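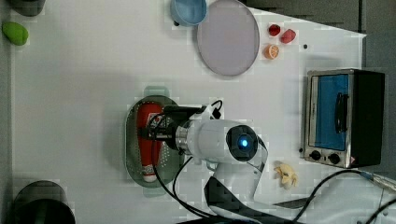
見学会でロボットアームの実演をするときの準備と進め方

5月8日の見学会に来てくださった方から、「うちの職場でも同じような実演をやってみたいので、手順を教えてほしい」というお便りをいくつかいただきました。ありがたいことです。立ち話でお伝えした内容もあるのですが、私の説明はどうしても脱線が多いので、あらためてページにまとめておくことにしました。お茶でも飲みながら、のんびり読んでいただければと思います。

想定しているのは、台所まわりの小物を机に並べて、アームにつかんで運んでもらう卓上の実演です。会場はグンデン(Gunden)の2階、実演1回の長さは45分でした。大きな工場の設備をお持ちの方には物足りないかもしれませんが、会議室ひとつでできるのがこのやり方のいいところです。

1. 机を決める

まず机です。うちでは白い天板のものを使っています。小物の色がはっきり見えるので、後ろの列の方にも何をつかもうとしているのかが伝わりやすいんですね。以前、11月の回で木目の机を使ったときは、オレンジの輪切りのおもちゃがどこにあるのか、説明している私まで見失ってしまいました。

がたつきは必ず前の日に見ておいてください。当日の朝に脚の下へ紙を折って挟むのは、どうにも落ち着かないものです(経験者です)。

2. 小物を選ぶ

食べ物のおもちゃ、お皿、ボウル、水切りのざる。このあたりがあれば十分に楽しめます。うちの机にはオーブントースターも置いています。扉のある大きなものがひとつあると、ぐっと台所らしくなって、お子さんの食いつきが違うんです。

おもちゃはイチゴやバナナ、ライムなど、ひと目で名前の言えるものを選びましょう。「次はどれをつかむと思いますか」と聞いたとき、客席からすぐに声が返ってきます。包丁の形のものも置くなら、アームの実演中もお客さまに触っていただく時間も、係の人が手元を見ていてあげてください。

小物の予算は3000円で組みました。雑貨店を二軒まわって、楽しくなって少し買いすぎたことを白状しておきます。

3. 置き方

最初の課題は、緑のざるに入った赤いケチャップ風のボトルがおすすめです。ボトルはざるの長い向きにそろえて寝かせ、グリッパーが真上から降りられるようにします。ざるには縁がありますから、斜めから近づけると指先が当たりやすく、慣れないうちは苦労します。

お皿やボウルは机の奥へ、イチゴやオレンジはお皿のわきへ。トースターは端に寄せておくと、アームの動くところが広く取れます。置き場所が決まったら、天板に鉛筆で薄く印をつけておくと、次の回の並べ直しがとても楽になります。

4. ケーブルを確かめる

ここは省かないでくださいね。アームを手でゆっくり端から端まで動かせる機種なら、そうやって動かしながら、ケーブルがどこかで突っ張らないか、小物を引っかけないかを見ていきます。たるみは多すぎても少なすぎても困ります。動かす前には、非常停止のボタンがすぐ手の届くところにあるかも、声に出して確認しましょう。

リハーサルで司会をしてくれたラドスラヴァ・ウルバンさんは、この確認をそのままお客さまの前でやってしまおうと言い出しました。やってみるとこれが好評で、以来うちでは実演の最初の出し物になっています。

5. 話しながら動かす

動かす人と話す人は分けたほうがうまくいきます。当日は孔桂蘭(Guilan Kong)さんが操作に専念し、ウルバンさんが話しました。段取りはこんな具合です。

・アームをざるの上まで運び、いったん止める
・グリッパーの開き具合を見てもらう
・ゆっくり降ろして、つかむ
・少しだけ持ち上げて、また止める
・お皿の上へ運んで、放す

止める時間は、自分で思うより長めに取ってください。話す人の説明が追いつきますし、前の列の方が写真を撮る余裕もできます。

つかみ損ねたら、慌てず「もう一度やってみます」と言えば大丈夫です。むしろ二度目のほうが、客席はしんと静かになって見守ってくれます。ボトルが転がってしまったときはアームを停止させてから手で直します。動いているアームの下に手を入れるのは、どんなに急いでいてもいけません。

6. 質問の時間

45分のうち、最後の三分の一は質問にあてましょう。よく聞かれるのは、どのくらいの重さまで持てるのか、どうやって動きを教えるのか、の二つです。お使いの機種の説明書から答えを書き写して、話す人のポケットに入れておくと安心です。

感想用紙は出口の近くに置きます。今年は全部の回を合わせて291人にお越しいただき、用紙が途中で足りなくなりました。慌てて隣のセムデン(Cemden)さんでコピーさせてもらったので、少し多めに刷っておくことをおすすめします。

片づけ

アームを休ませる姿勢に戻し、電源を落としてから小物を集めます。ざるやお皿は重ねて、小さなおもちゃは袋にまとめて箱へ。オレンジがトースターの裏から出てくることがありますので、机から離れる前に一度のぞいてみてください。

印刷用の確認表がほしい方は、受付までお声がけください。次の11月の回の前にもう一度見直すつもりなので、「ここが分かりにくかった」というところがあれば、そちらもぜひ教えてくださいね。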